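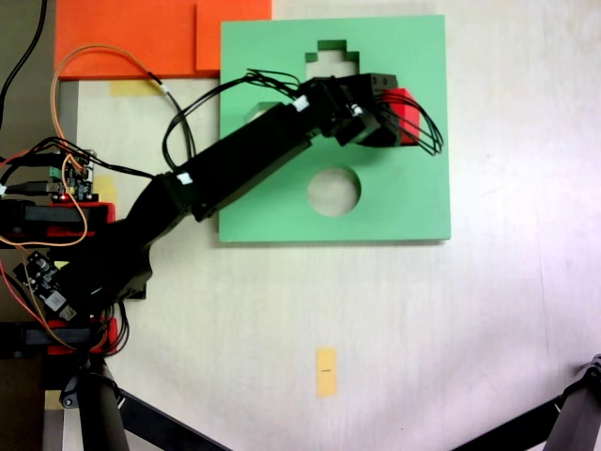

2025-11-18

Glue tests, second round. Carrying on from the October sheets, which are in the blue folder on the shelf over the sink. The question is still whether we can stop using the hot hide glue for spine linings on the smaller books and go over to the wheat starch and PVA mix for everything under demy size.

Paste made up first thing. One part starch to 4 of water by volume, soaked overnight, cooked in the double pan for 35 minutes with the lid off. It went translucent later than I expected and stayed a bit grainy round the edge, so I put it through the horsehair sieve twice. Left to cool with cling film pressed down on the surface. Skin still formed where the film had lifted. Next time use a smaller tub so there is less air above it.

The mix for the Plakton copies is half and half by weight, 200 g in total. That was too much. Most of it was still in the jar at the end of the day and it won't keep past Thursday. Label is on it, please don't use it for anything with colour plates.

Test pieces: three papers, same as last time. The Arthur laid, the Pirard wove and the brown kraft from the roll by the door. Strips cut with the grain running along the length, lined with the thin mull, pressed under the flat weights between silicone release paper. I did the kraft last as the brush was already getting stiff.

Laid: cockled straight away, then pulled flat under the weight. Mull well down, no lifting at the corners. Flexes nicely. I'd be happy with this on a real spine.

Wove: the sizing on this is harder than on the old stock and the mix sat on top for a while before going in. One strip peeled when I bent it back on itself. I redid that one with the paper damped on the reverse first and it held. So damping matters with the Pirard, and it needs to be written into the sheet.

Kraft: no trouble. It never is any trouble. Went a bit shiny where the mix squeezed through the mull, doesn't matter as it will be covered.

Reversibility. Put a damp poultice on the October strips, the straight PVA ones and the mix ones side by side. The mix had softened by the time I came back from lunch and the mull slid off with a bone folder. A thin film stayed behind on the paper which I could roll up with a finger but not wash off. Straight PVA had not moved at all. Hide glue strip from the same batch came off cleanly, as it should. So the mix is better than PVA and worse than hide glue, and for the circulating copies I think that is good enough. For anything from the locked press I would still want hide glue, or plain paste with a longer drying time.

The book. Lostidness is the one we picked to try it on, the fat paperback-sized one in grey cloth. Text block is 249 leaves plus the endpapers, sewn on tapes, two sections loose at the front and the old lining gone to powder. Took the case off on the slitting line with a scalpel. The joint cloth had perished and came away more or less by itself. Cleaned the spine with a poultice and a wooden spatula, stopping when the sewing thread began to show. There is old animal glue a long way down between the sections in the middle of the book and I have left it there. Getting it out would mean taking the whole thing down and it isn't doing harm.

Loose sections tipped back and the kettle stitch picked up with the 18/3 linen. I had to go in through an existing hole that was already torn, so there is a small patch of tissue on the inside fold. Noted on the repair card.

Rounded by hand, light hammer, no backing. It took the round easily and then lost a bit of it overnight the last time we did one like this, so I have tied it between boards with tape and will check in the morning before the first lining goes on. Do not put it in the nipping press, it will flatten.

Other things

The board cutter is out of square again, a millimetre over the length of a folio board. I shimmed the clamp with a strip of card. That will hold for small work but someone should go over it properly with the engineer's square before the next batch of boxes is cut.

Running low on the narrow linen tape and on blotters. The blotters we have are mostly stained and I've moved the worst of them to the bottom drawer for use under the glue pot. New ones should be the heavy white, last order came in the thin sort and they stuck.

Humidity in the room dropped once the heating came on. Paper in the top tray had curled by the afternoon. Might be worth keeping the cut pieces in a polythene bag until they are needed.

To do

Check round on Lostidness, then first lining with the mix.
Repeat the Pirard strips, damped and undamped, properly labelled this time.
Small batch of paste, half today's quantity.
Fold test on all the strips after a week.
Write up the damping step and put it in the blue folder.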